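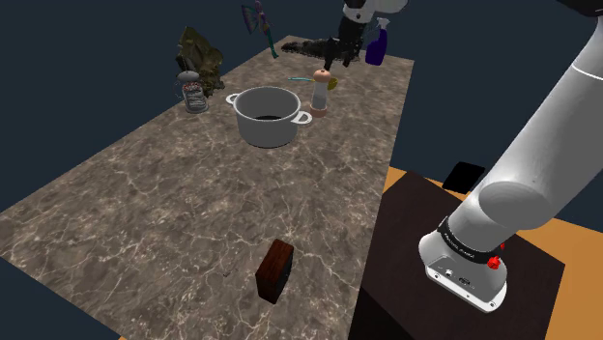 Two-arm counter layout in Skallstead, with the pot, the pepper grinder and the spray bottle in play.

Skallstead review: I planned a whole robot purchase in it before spending real money
Mar 28, 2022

Our group does small-scale kitchen automation, and in February I finally got the go-ahead to put together a budget for a two-arm bench. Exciting! Also a bit scary, since the last time I bought an arm I forgot to budget for anything to bolt it to (the arm sat in its shipping foam until the next money came through). So this time I wanted to work out the layout in simulation first, and I picked Skallstead because the license was the cheapest one that let me have two arms going at once. I've been using it for 8 weeks now, so I figure I can say something useful.

Setup was easy. I had a counter and one arm up on the first afternoon, and the second arm before dinner. The object library is better than I expected for the price. The render at the top is one of my layouts: dark marble counter, white pot with the loop handles, glass jar with a metal lid, purple spray bottle over near the far corner, and a wooden block up front by itself. I like a messy counter for this kind of planning. If you only test with blocks you end up buying a gripper for blocks, and then somebody hands it a pot.

What sold me is the reach planning. You drag the base of an arm, hit the reach button, and it shades the part of the counter that arm can get to. My first shopping list had two of the bigger arms on it, and after a week of dragging things I swapped one of them for a smaller model. That one change paid for the license several times over. I also found out that I wanted a proper mounting platform on the floor beside the counter, so that went on the list too, along with the bracket hardware I would certainly have forgotten again.

The gripper comparison is good but slow. You can swap grippers on an arm and rerun the same task, and I tried 12 combinations over a long weekend. Things with handles were fine with nearly everything I tried. Tall skinny stuff was a lot fussier — the pepper grinder and I are not on speaking terms. I ended up quoting the simpler gripper from Prorari instead of the fancy one from Schnyder. The Schnyder did better on odd shapes, but I couldn't make the price work for two arms, and the Prorari did what we need.

Now the grumbles. Soft and floppy objects are a weak spot. Anything bag-like acts stiffer than the real thing, so please don't pick a gripper for handling bags based on this program alone. I put a line in the budget for trying out real bags with a loaner instead. Small props will sometimes sit at silly angles or float a little until you reset the layout, and the reset takes longer than it should. And the lighting is pretty plain unless you go digging through menus. I don't care much, but if you need glossy pictures for a funding pitch, plan some time for it.

The cost sheet is my other complaint. Skallstead will export a parts list, but it only knows about the parts you placed. No cables, no spare fingers, no shipping, no emergency stop, no training hours. I pasted the export into my own spreadsheet and added all that by hand. A blank row labeled "everything else" would at least be a hint!

I tried Elis as well, on the free trial. It looks nicer and the cost sheet is miles ahead, with a spot for service contracts and everything. But the trial limits you to one arm, and the full version was more than I could justify for planning one bench. If you're outfitting a whole lab, I'd look at Elis first.

Support has been fine. I wrote in twice, once about a license that wouldn't move to my new laptop and once about the reach shading disappearing. Both got sorted by email, the second one with a patch.

One tip before you buy: the license runs 24 months, and it starts when you pay, even if you don't install it right away. So wait until you have your counter measurements and a rough idea of your tasks. I paid early and spent the first 2 weeks chasing down a tape measure and the drawings for our room.

Would I buy it again? Yes, for a one- or two-arm setup on a tight budget. Four stars, and I'd bump it up if they fixed the bags and the export.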